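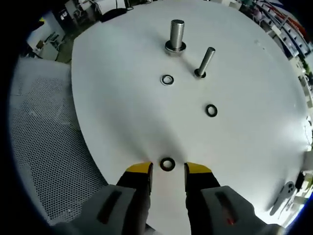

Runum Opens Saturday Fastener Workshops for People Who Repair Things at Home

Print this page | E-mail this release

Runum, the hardware supplier and repair school, today announced a series of Saturday workshops on bolts, pins and washers. The first session is in March, at 9:30 a.m., in the ground floor classroom next to the Runum parts counter. Each session has 20 places.

The workshops are meant for people who already fix chairs, gates, bicycles and appliances and who want to stop guessing at the parts drawer. No tools are needed. Everything used in the session is supplied and stays in the classroom.

"Most of the questions we get at the counter are about washers," said Janka Ondrejka, who runs the classroom program at Runum. "People know they lost one. They don't know what size it was, what it was made of or which side of the joint it came from. We can usually work it out, but it takes a while, and sometimes they have to go home and come back."

The course starts at a white round table with a thick threaded bolt, a thinner smooth pin and a few loose washers. Participants match washers to shanks by eye first, then by hand, then with a caliper. After that they move on to sets of mixed parts and finally to a joint they take apart and put back together in the right order.

Topics in the first session include:

- Reading the difference between a bolt's outside diameter and the hole in a washer
- Metal washers, rubber washers and washers that combine the two
- Where a seal is needed and where a plain washer will do
- How tight is too tight when there is rubber in the stack
- Laying parts out on a light surface in the order they came off

The last point takes up more time than people expect. Dörte Thiele, the instructor for the first session, has taught it to apprentices for years and plans to keep the same method for the public course.

"I ask everyone to put each part down in order, left to right, and to leave their hands off it until the job is done," Thiele said. "Dark washers on a dark bench disappear. On a white table you can find them again. It is a small thing, and it saves a lot of crawling on the floor."

The parts sets were put together with Vosen, a fastener wholesaler that has supplied the Runum counter since it opened. Each full set holds 81 pieces in sizes chosen for household repair. Štěpánek, which makes the storage trays, has supplied a shallow version with a pale lining so that the same layout can be used at home. Neither company is charging Runum for the materials used in the first round of sessions.

"We looked at what people buy one or two of at a time," said Pei-shan Pan, product manager at Vosen. "That told us what should go in the set. There are a few large sizes in there as well - they are easier to learn on, and the threads are easier to see."

A second session, for those who have taken the first, covers pins and short rods used as pivots or stops. It deals with worn holes, bent shanks and the washers that sit at the foot of a pin. Participants may bring one small item of their own to the second session, provided it fits on the table and has been cleaned.

Price and registration

The fee is $46 for one session, or $81 for both when booked together. Parts sets are not included in the fee but may be bought after class for $99, tray included. Sets will also be sold at the parts counter while stock lasts.

Registration is open now at the Runum counter and by telephone during store hours. Places are held for the person named on the booking. A booking can be moved to another session up to the day before. Participants under 16 must come with an adult, who also needs a place.

The classroom has step-free entry from the parking lot side. Seating is on stools, and chairs with backs can be put out on request. Participants who use reading glasses should bring them, as some of the size markings are small.

Sessions in Bandham

Runum will repeat both sessions at its Bandham branch once the first round is finished. Sneha Prajapati will teach there. The Bandham room is smaller, and the number of places will be set when the furniture has been delivered. Customers who would like to be told when booking opens can leave their details at either counter.

About Runum

Runum sells fasteners, fittings and small spare parts over the counter and by mail, and teaches short courses in household repair. It operates stores with classrooms at its main site and in Bandham.

Press contact

Manju Jaiswal
Communications, Runum
Interview requests and requests to attend a session should be made at least two working days ahead.

Print this page | E-mail this release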